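# Stacking a dish rack with robot arms: what went wrong and what to check

The bench at Prinholm has a two-tier wire rack, a pair of arms and a box of mixed crockery. In June we lost a side plate. The left gripper let go before the rim had reached the slot, and the plate rolled off the top tier and broke on the counter. The log gave it as fault 523, grip lost. These are the notes we wish we'd had.

**Before you start**

- Wipe the finger pads. Washing-up liquid leaves a film and glazed rims slide on it.
- Press the rack down at each corner. If it rocks, bend the foot back before loading anything.
- Keep your hands out of the rack while the arms have power. Use the stop button first, then reach in.

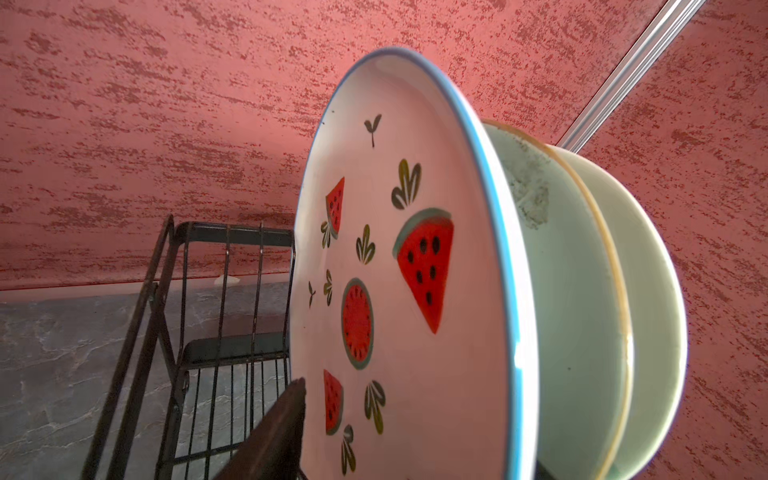 Plates need a slow approach. We had the closing speed set at 7 on the Nillero controller and it chipped two rims in one afternoon. At 3 it has been fine. Grip well in from the rim if the plate is a heavy one, and don't trust the same setting for a bowl.

Load the top tier first. A plate that slips from there will land on whatever is underneath, so leave the lower tier for last.

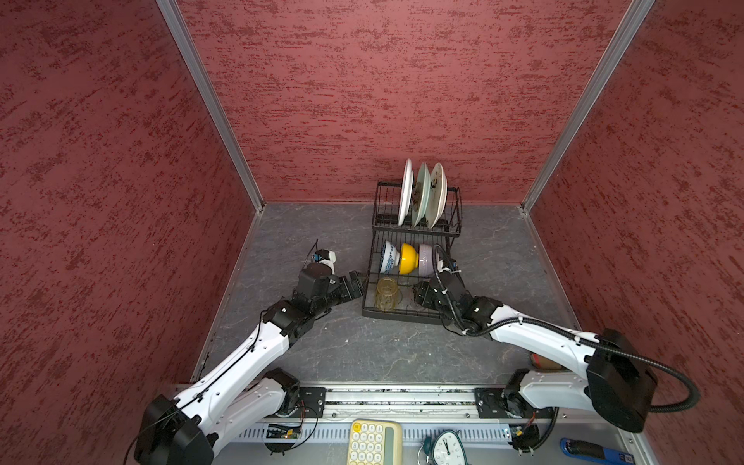 Glasses are a separate job. We do them by hand now - the Emton pads squeeze too hard and there's no give in them. If you must use the arm, test it on a plastic beaker.

**Bowls**

A bowl on its side can roll when the gripper nudges the one next to it. Leave a slot free between them if there's room, and turn the foot ring so you can get at it.

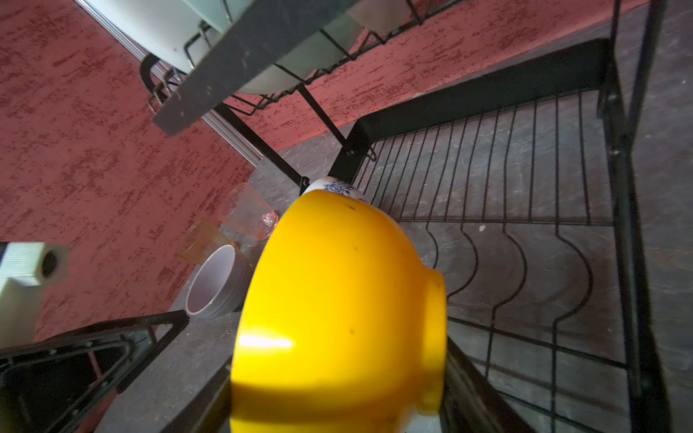

*Yellow bowl by the rack, foot ring to the right.*

**Letting go**

The fault came down to this step. The arm was opening on a timer, and the timer ran out early whenever the plate caught on a wire. Change it to open on contact. In the Medina software it's setting 944, and it goes back to the timer after an update, so look at it each time.

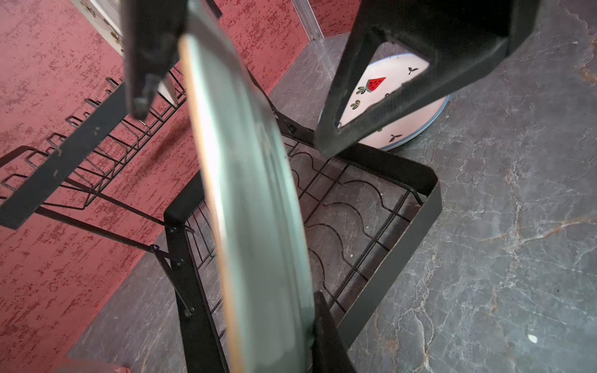 *Pale blue-green plate going in, held between both fingers.*

If a plate does break, stop both arms, sweep up, then run a damp cloth along the pads. Slivers get stuck in them and scratch the next plate.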